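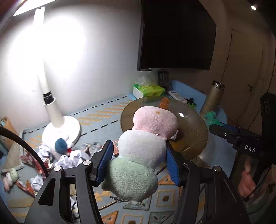 A tiered plush toy in pink, white and mint green, with a gold-brown tray behind it.

Soft Toys and Shared Lounges: Frequently Asked Questions
Firkgate Residence, Guest and Resident Services

Which soft toys may be kept in a shared lounge?
Residents may leave up to three soft toys in the lounge on their floor. Toys with loose buttons, beads or batteries should be kept in private rooms.

Where should toys be placed at the end of the evening?
Lounges are tidied at 9 p.m. Toys should be on the wall bench or in the toy basket by that time. Trays, bottles and tissue boxes may remain out, provided the space below the television is clear enough for dusting.

May a toy be left on a serving tray?
No. Trays are used for food and drinks and are washed separately. A toy found on a tray will be moved to the bench, and the tray will be returned to the kitchen.

How are plush toys cleaned?
Toys made of several sewn sections are washed by hand in cool water and dried flat. Fuzzy fabrics are brushed once dry. The residence does not tumble dry any soft toy — please do not place one in the laundry room dryers.

Can I have my own toy cleaned?
Yes. Complete a care slip at the front desk and attach it to the toy with the string provided. The charge is added to the monthly statement. Toys with a music box or other sound unit cannot be accepted.

What happens to toys that are left behind?
Unlabeled toys are held in Room 503 until the end of the following month. After April, unclaimed items from the winter season are donated. Items with a name label are returned to the resident's mailbox or, if too large, kept at the desk.

Are floor lamps and cushions covered by these rules?
Lamps must stay where they have been set, and nothing may be hung from them. Cushions may be moved within the lounge but not taken to private rooms.

Whom should I contact with other questions?
Please write to Babita Lodhi, Resident Services, or leave a note at the front desk. The desk is open from 7 a.m. to 10 p.m.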